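Most small firms I have worked with can tell you their sales for last month. Fewer can tell you when that money will reach the bank. The gap between the two is where a lot of them get hurt, and I think much of the damage comes from a habit we have all come to treat as normal: letting customers pay whenever they like and calling it good service.

I spent 25 years doing the books for small manufacturers and wholesalers. In that time I saw very few of them go under for lack of orders. I saw several go under with full order books. The pattern was usually the same. A big customer asked for longer terms, the owner said yes to keep the account, and the owner then had to pay for materials and wages weeks before the money came in. Everything looked fine on paper until payroll.

Take Hamitex, a maker of kitchen textiles that I worked with for a while. Its largest buyer was a distributor called Dilora. When the relationship started, invoices were paid in 30 days. Then it was 45. By the time I was asked to look at the accounts, the average was 58 days, and no one at Hamitex had ever agreed to that number. It had crept up one late check at a time. The owner, Saimi Laaksonen, knew Dilora was slow but had never worked out what it was costing her.

It was costing her the interest on a line of credit that she would not have needed otherwise. It was also costing her the early payment discount from her own yarn supplier, which she had stopped taking because the cash was never there. Add those together and the Dilora account, the one everybody in the office was proud of, made less money than a group of small shops that paid on delivery.

The usual defense of long terms is that they are part of the price. A buyer who places large orders expects something in return, and time to pay is cheaper to give than a discount. There is some truth in this. If you have plenty of cash and few other uses for it, lending it to a good customer may be a sensible thing to do. But it should be treated as a loan. You should know how much you are lending, for how long, and what you get for it. A bank that handed out money without asking when it was coming back would not stay open, and a workshop with nine employees has far less room for error than a bank.

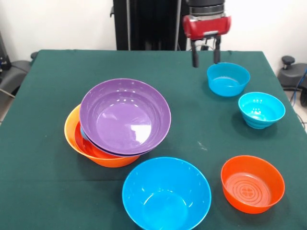 *Plastic bowls on a cloth-covered table.*

The other defense is fear, though people rarely call it that. Owners worry that if they ask for payment on time, the customer will walk. I have watched a lot of these conversations, and in my experience it seldom happens. Changing suppliers is work. Someone has to find the new one, test the goods, set up the account, and explain the change to a boss. A purchasing manager won't do all of that over a polite phone call on an overdue invoice. In many cases the person who places the orders has no idea the bills are being paid late. That decision gets made in another department by someone who pays the loudest suppliers first.

I learned this last point from Ariel Marquez, who ran payables at Narorance for years before she went out on her own. She had a stack of invoices every Friday and a limit on how much she could pay out. The ones with a wrong purchase order number went to the bottom. So did the ones from suppliers who had never called. There was no ill will in it. She had a limit to stay under, and the quiet ones were the easiest to put off.

Her advice to small suppliers was dull, and I have repeated it ever since. Send the invoice the day the goods ship. Check that the purchase order number is right. Call a week before the due date to ask whether everything is in order, and call again the day after if nothing has come. Speak to the same person each time if you can. None of this takes special software. One of my clients did it with a wall calendar and a red pen.

Where I part ways with some people in my line of work is on late fees. Many accountants tell clients to print a fee on the invoice and leave it there as a warning. I think a fee that is never charged does more harm than having none. It tells the customer that your written terms don't mean much. If you print it, bill it. One of the Grgić brothers, who sell commercial shelving, once sent a fee of $100 to a customer that owed them many times that. The customer complained, paid it, and was on time for the rest of the year. I wouldn't promise that result to everyone, but I would rather see a small fee collected than a large one ignored.

I would also like to see more owners turn down bad terms at the start. It is much easier to refuse 60 days on a new account than to pull an old one back to 30. If the buyer insists, raise the price to cover the cost of waiting, or ask for a deposit. A third up front is common in some trades and would be perfectly workable in others where it is almost unheard of. Custom work in particular should never begin without one. Goods made to one buyer's order are hard to sell to another.

There are limits to all this. A firm with one customer doesn't have much power to negotiate anything, and no amount of calling will fix that. The answer there is to find a second customer, and that can take years. Nor will better collections save a business that is priced too low. Getting paid quickly for work that loses money only helps you see the loss sooner.

For Hamitex, the change was modest. Saimi asked Dilora to go back to the terms on the original contract. They settled on 40 days. She began checking open invoices every Monday, and the first review turned up one for $1,507 that had been sent to an address Dilora had moved out of. It had been sitting unpaid for the better part of a year. She sent it again and got the money within two weeks. By January she was taking the yarn discount again.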